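FOR IMMEDIATE RELEASE

Hestine Opens Its Smallest Kitchen in Jistthorpe, No Reservations Taken

JISTTHORPE — Hestine, the toy library on the second floor of the old Rawat building, will open a play kitchen to the public this February. It has a frying pan, a colander, a toaster oven and a limited menu. Diners should eat before they arrive.

The kitchen is laid out on a single white tabletop and is the first new play area at Hestine since the train table, which is still the subject of complaints from people who wanted a bigger train table. Families can drop in Tuesday through Saturday from 9 in the morning until the staff start stacking chairs in a pointed manner.

"We looked at the toy kitchens you can buy ready-made, with the little sink and the little phone," said Donal Kinsella, who runs Hestine and wrote most of this release. "They're very nice. They're also the size of a wardrobe, and they all face the wall. I wanted something people could get at from more than one side, so that arguments could develop."

The cookware is mostly black and green, a color scheme Kinsella describes as "what we had." The frying pan comes with a slotted spatula in green plastic. The colander is mint green and large enough to drain a serious quantity of imaginary pasta. Ketchup is served on its own plate, as it is in many of the better homes.

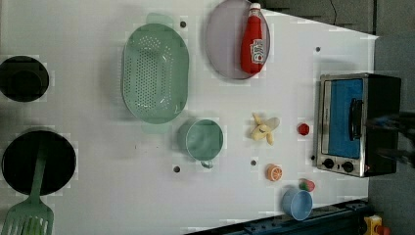
What's on the menu

The opening menu leans heavily on fruit. There is a banana, a slice of orange and a strawberry, and there is ketchup to go with all of them. Kinsella says early interest in the ketchup has been strong and that he does not intend to stand in its way.

Hestine asked its members last fall what a play kitchen should serve. It received 34 replies, of which 6 were drawings. Pancakes came first by a wide margin, followed by soup, then "a whole cake," then a dish called Jamus, which appears to have been invented by one family and then spread. Nobody on staff has been able to get a recipe. The pancakes are on order. The banana was available right away.

"You don't need a lot of food," Kinsella said. "Give a four-year-old one banana and they'll run a restaurant with it all afternoon. Give them a full set of groceries and they'll tip it on the floor and ask for the trains." 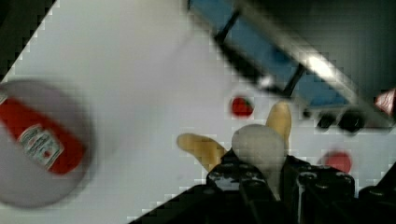 Banana and ball, with a red-labeled condiment close by.

Diners will also find that not everything served at Hestine is strictly food. Kinsella's position is that a ball is a dumpling, an egg or a scoop of ice cream, depending on who's paying, and he has asked parents not to correct the chef.

How it works

The kitchen is free for members. Visitors pay three dollars a family, which goes into the jar by the door and comes out again as replacement fruit. There is room for four cooks at a time. A fifth may be taken on as a waiter if everyone is feeling generous.

House rules have been kept short. Toys stay on the table or in somebody's hands. The oven door is for opening and closing and should not be used to settle disputes.

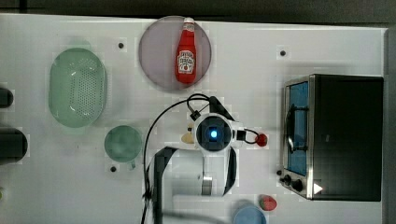 Cleanup takes place at the end of each session and is treated as part of the game, a policy with a mixed record so far. Kinsella favors putting the pan and the pot back together and the fruit last, so there is still something to serve while the rest is being cleared. His own children, now grown, have described this as "the longest possible way to do it."

The toy library itself has 1316 items in its lending catalog, from wooden puzzles to a drum kit that is always in stock for reasons any parent can guess. The kitchen pieces are for use on the premises only. Requests to borrow the toaster oven "just for the weekend" have already been turned down, including one from an adult with no children.

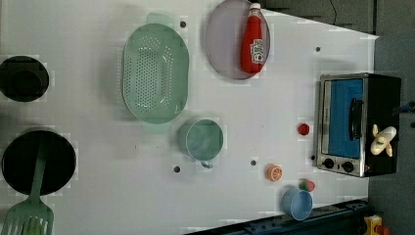
Opening day

The first session begins at 10 a.m. on Saturday. Members may come up from 9 to get a look at the table and claim a preferred position. Coffee will be poured for grown-ups from a real pot kept well away from the other one. There will be a short speech by Kinsella, who has promised to keep it under two minutes and has been told that someone will be holding a watch.

Donations of play food are welcome, vegetables especially. Please wash them first and check that nothing has been chewed all the way through. Hestine cannot accept actual food, a rule added after last year's harvest display.

About Hestine

Hestine lends toys, games and dress-up clothes to families in and around Jistthorpe. Membership is open to anyone with a child in the house or a convincing story. It is upstairs in the Rawat building, next to the shoe repair, and there is an elevator when the elevator is in the mood.

Press contact

Donal Kinsella, Hestine, Rawat Building, second floor, Jistthorpe. Reporters are welcome to visit during any session and will be expected to order something.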